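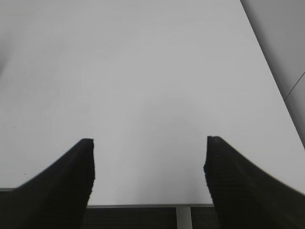
Trovska Work Table, White

The Trovska is a simple table with a smooth white top, made for packing, sorting and other hand work. The plain color makes small parts and labels easy to find.

Depth of top: 62 cm
Weight: 38 kg
Maximum load: 300 kg, spread evenly

The table comes in 2 boxes and needs to be assembled. Please check that both boxes have arrived before you start. Tighten the leg screws again after the first week of use.

Clean the top with a soft cloth and mild soap. Do not use steel wool or cut directly on the surface.

The shelf and the drawer from the Pritchard series fit also on this table and are sold separately. For orders of several tables, please write to Gilles Boyer at Wukport.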